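13/04/2020

Sorting task on the Oei bench, blue cube to blue rim, red cube to red rim. Long entry, sorry in advance, but I want the whole mess in one place before I forget half of it.

So the Gokwood arm quit closing properly on me again. The jaw servo gets the close command, the Plemum log says the close command went out, and then the next thing in the log is "grasp ok" and the arm goes off on its merry way with nothing between the fingers. It drives to the dish, opens, and scores itself a success! I had a run set up for 600 cycles and I'd wandered off to get coffee, and by the time I came back the counter looked beautiful and the cube was sitting in the tray. I'd love to know how many of those were real. I can't know, and that's the bit that makes me grumpy, so the whole run goes in the trash.

First guess was the wiring (it's always the wiring, until it isn't). I wiggled the red and black pair up by the servo with the power on and a hand well clear of the fingers, and nothing twitched. Swapped the lead for a spare anyway. Same thing. Then I took the servo horn off and put it back one notch over, ran the calibration in Zistow, and the close position came back as a completely different number from last September's. OK, interesting. The calibration file on the control PC was the old one, and the new file had been saved into my own folder, where the controller never looks. My fault, I think. I did the horn once before, remember, and I have no note on where I saved anything.

That explains why it doesn't squeeze hard enough. It doesn't explain the fake "grasp ok." For that I went digging and found the check compares jaw position against the close target, with a tolerance of 12 counts, and if the jaw gets there it calls it a grasp. Think about that for a second. With a cube in the way the jaw should stop early. Getting all the way to the target means it missed! Somebody (probably me, at the end of a long day) has the comparison pointing the wrong way.

Blue cube only for these, one at the pinch and two with the finger up over the mat and away from it:

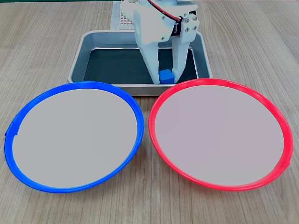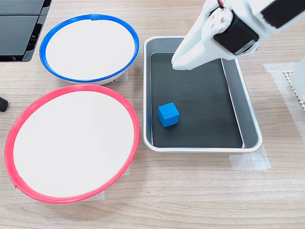
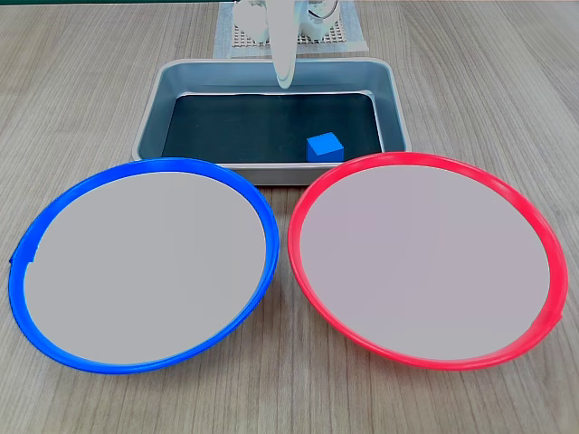

Flipping the comparison won't be enough, according to the note that came back when I posted all this in the channel. The jaw could stall on the tray wall or on the liner and stop early too, and then we'd be calling that a grasp instead. Better to read the servo load after the lift, when the fingers are clear of everything, and refuse to move toward a dish unless it's still up. Fair point, and a bit annoying, because I'd already flipped it and was feeling pleased with myself.

There was a second part to that note and I'm copying it down so I don't wriggle out of it: no more unattended runs on this bench until the check is fixed, and the stop button gets tested before each session. I did leave it alone with a gripper that was lying about what it held. The cube is tiny and nothing got hurt, but the same script drives the bigger jaw on the other bench and I wouldn't want my knuckles near that one.

Where I've left it:

- new calibration file copied to the controller, old one renamed and kept
- comparison flipped, marked TEMPORARY in capitals
- load reading after lift: not written yet, tomorrow
- 6 cycles by hand with me watching, 2 misses, both reported as misses

The servo still makes a gritty little noise near full close. Ordering a spare in the morning.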